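Chapter 5
Stirring, and what you stir with

You will have stirred things since you were small. Tea, paint, gravy. So this chapter looks too easy and people skip it, then lose marks in the September practical. Don't skip it.

Three things to sort out first: the rod, the vessel, the surface underneath.

Rod first. Long, thin, straight, same thickness all the way along. Ends smooth, no chips. Hold it up to a window and turn it slowly. A chipped end scratches the glass it touches, and a scratched beaker is a weak beaker.
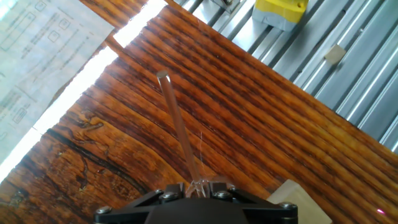 Clear rods get lost. On a varnished board they take the colour of the wood and you put your elbow on them. Emil Mayrhofer, who taught the Ledthorpe evening class, made evryone lay theirs along the back edge of the board, same spot each time. Dull rule. Works.

Now the beaker. Less liquid than you think. Keep it shallow while you learn, well under half. Rod goes in at a slant, leaning on the rim, top end held lightly. Small circles. No clinking! If it clinks you are hitting the wall, so slow down and start again. 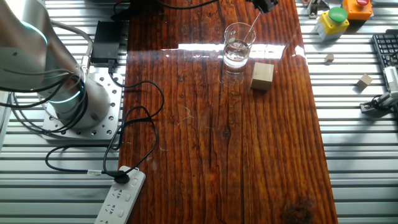

Shiny surfaces are a nuisance for reading a level. Glare off the varnish, a faint ring of the glass in the reflection. Get your eye down to the height of the liquid and read it there, not from above. More on this on page 109.

Metal rods. Tougher, wont snap, fine for plain water and for most of the work in Part One. Not for acids, see the table at the end of the chapter. Wipe before and after.
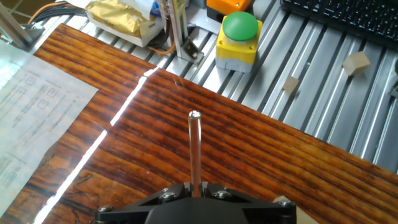
Keep the instruction sheet to one side, where you can see it without leaning over the glass. Blocks and spare bits off the board too, if you aren't using them.

Before you go on: Exercise 33, plain water only, rod in your weaker hand. Damian Strebel's notes on the Driltdale method come after that, and they assume you can already stir without looking.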